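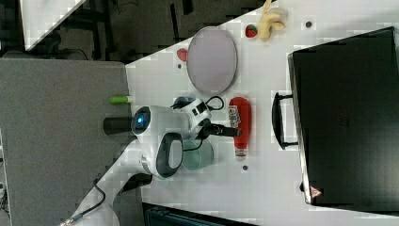
Table 3, top surface, plate and food items as found at walk-through.

**Break area tabletop check, Letport site, June**
Checked by: Edit Bodnár
Second reader: Somkiat Rungrueang
Room ref: 466

| Item | Result | Comment |
|---|---|---|
| Condiment bottles upright, caps closed | Fail | Red ketchup bottle on its side next to the cup. Stand it up. Check the cap before it goes back on the shelf. |
| Cups clear of table edges | Pass | One see-through pale green cup, standing. Move it away from the bottle all the same. |
| Food on plates or in a covered box | Fail | Two strawberries and a peeled banana straight on the table, with the oval plate right there. See note 1. |
| Surface free of marks | Needs work | Small dark spots on the white top, one by the banana, one below the ketchup, one by a strawberry. See note 2. |
| Non-food items kept off the table | Needs work | Green-and-white tube or marker on the left, by the gray panel. Label not read. |
| Plates free of chips | Not done | Needs to be picked up and turned over. Emmanuel Khaemba to do with the rest of the crockery. |
| Hand wipes within reach | Pass | Pack refilled in the morning. |
| Floor under table dry | Pass | |

**Notes**

1. Peeled fruit left out longer than 30 minutes goes in the food waste. I don't know when this one was peeled, so throw it out. Same for the strawberries.
2. Try a damp cloth first. If the spots stay, write "stain" on the sheet and leave them. No scouring pads on the white tops, we already have dull patches on table 5.
3. If the tube is a marker it belongs in the pen tray. If it is anything you would put on skin or on a surface, it goes in the cabinet by the door.

**Follow-up**

- [x] Ketchup added to the list for the fridge shelf (E.B.)
- [ ] Fruit thrown out, table wiped
- [ ] Tube put away
- [ ] Plate checked both sides

Recheck at 3:30 p.m. Kalevi Seppälä has the sheet after that. The Asinby room uses the same form but has no line for condiments, so please write it in by hand until the new copies are printed.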